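Forum > Arms and Cells > Maintenance and Repair
Thread: Two-arm bench cell - getting the arms to service their own grippers
Started in January by hexkey_hal

hexkey_hal, 8:40 am
Long one, sorry in advance! I've been keeping the two-arm cell at Plomlow going for a while now, and the thing I love most about it is that one arm can hold parts while the other arm drives the screws. We've been working on finger swaps that way. The left arm presents the part, the right arm brings in the electric screwdriver, and I sit there with the joint loads up, ready to stop everything. 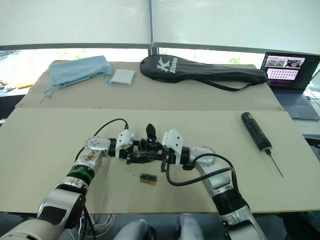
The first job was getting the arms to agree on where the middle of the table is. I touch both wrists to the same pin and save the offset, then repeat it with the elbows bent the other way. Before I did that, the bit would wander off the screw head every time the elbow changed sides. Now I get 16 clean seatings in a row on the practice block and I'm thrilled.

The other thing is cable slack. Leave a big loop at each wrist. I had mine tied down much too tight and the last joint was fighting it.

tirn_bench, 9:15 am
This is great! We run a Tirnetti fixture for finger swaps, with everything clamped down and one arm doing the work. I'd push back on the two-arm approach though. Both arms flex a little, so you've got two sets of errors stacked on one small screw. A dumb block of metal doesn't flex.

hexkey_hal, 9:32 am
Fair, they do flex. But the holding arm can tip the part toward the driver, and I can't do that with a block unless I build another block. I keep the holding arm stiff and let the driving arm go soft along the bit. Both stiff was awful - the bit skated and I chewed up a Hamier bracket.
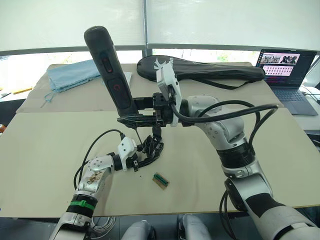 Right arm with the black handheld unit upright in its bracket, left hand just underneath.

oldgrease, 10:05 am
Love the bracket idea. A gripper squeezing a round rubbery handle will let it roll sooner or later, and then your tool offset is garbage. I'd mark the handle with a paint pen wherever it meets the clamp so you can spot it creeping.

One nag: set the driver's torque low and finish by hand. I've seen too many stripped threads in plastic fingers.

tirn_bench, 10:20 am
Agree on low torque, disagree on finishing by hand. If a person has to come in after every screw, what's the cell for? Use the driver's clutch and log the stall. Our log is at 953 screws and the ones I worry about all show up as a short stall.

oldgrease, 10:31 am
A short stall can also be a cross-threaded screw that feels tight early. I'll keep my hand wrench, thanks :)

hexkey_hal, 11:10 am
You're both partly right, ha. I log the stall AND check by hand on anything that holds a finger.

Tool pickup deserves its own write-up. I let the back end of the handle touch the table before the gripper closes, so the height is known, and then back off a hair before lifting. Keep the other gripper well clear with its fingers open while you do it.

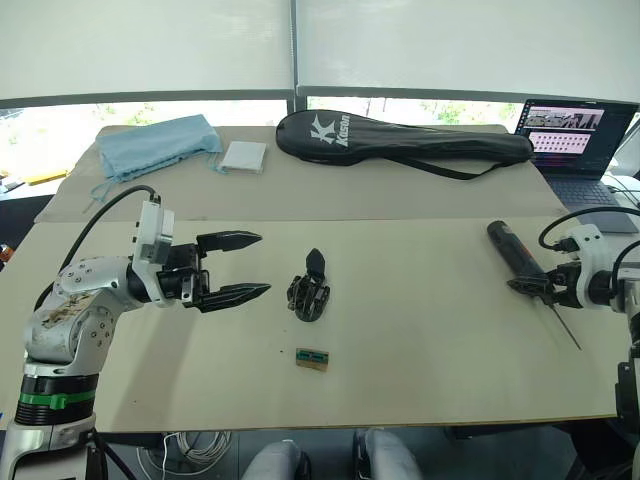 For wear I look at the finger tips first, then the wrist bolts, then wipe down the joint covers. I re-run the pin touch after every 100 swaps, or right away if anything bumps. We're at 311 swaps on the current offsets file, so that's three re-runs so far, and the third one needed hardly any correction at all!

mac_cell_nights, 1:45 pm
Reading this from the Mac an tSaoi shop and taking notes like mad. We only have wrist cameras on ours, so I'm trying to work out how much of this carries over. Lining up on a tall part from the wrist view has been our sticking point.

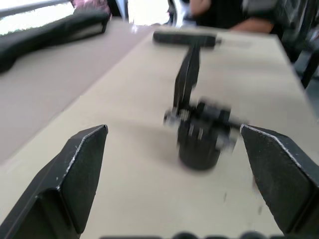 Do you need to redo the pin touch after changing only the fingers?
Redo the tool length for that arm, and leave the arm-to-arm offset alone unless a wrist bolt came out.

hexkey_hal, 2:20 pm
Yep, that's how we do it too. For tall parts, come in slow and stop completely before you grab your picture. I wait up to 16 cycles for everything to settle. Then close one finger onto the part lightly, check, and close the other.

oldgrease, 2:38 pm
I'd close both together and let the part center itself. One finger first just pushes it over.

hexkey_hal, 2:51 pm
With a heavy base it stays put, but with a light one you've got a point. I'll try both tomorrow and post the offsets file along with the results.

We use cookies to keep you logged in and remember your forum settings. Accept | Manage settings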